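Before the first motion of the day, do the checks in this section. They are part of the Vunden cell rules and they apply also when the arm was stopped only for a short break.

## 4.2 Check of the table and the gripper

1. Press the stop button and confirm that the arm does not accept a jog command. Release the button only after this.
2. Set the speed limit to 80 mm/s. A higher limit is not permitted while a person stands inside the marked zone.
3. Open the gripper fully and move it above the work surface, so the wrist camera looks down between the fingers.
4. Look at the live picture for small debris. Crumbs and white specks are easy to miss on a table with wood grain – check the area between the fingers and also the outer part.

 Note: dust on the inner faces of the fingers must be wiped off with a dry cloth.
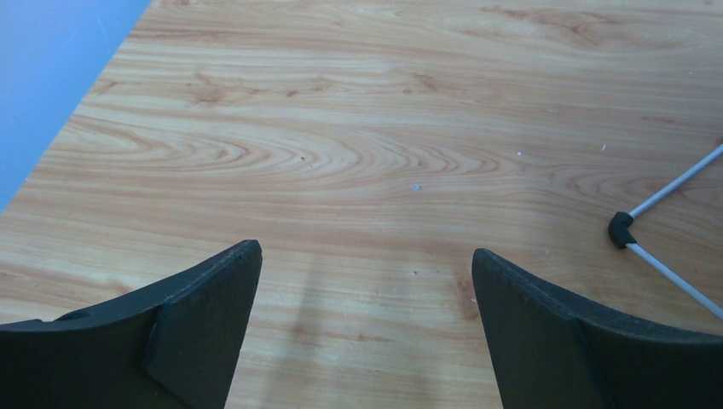
5. Check the distance to any rod or fixture on the table. Keep at least 19 mm between a finger and a fixed part when the gripper is open.

**Caution:** Do not reach between the fingers to remove debris while the drives are on. Switch off the drives first, then wait four seconds.

## 4.3 Record

Write the result in the Laltard log before you start the program. If one check fails, leave the drives off and inform the person responsible for the cell – do not try to correct the position by hand.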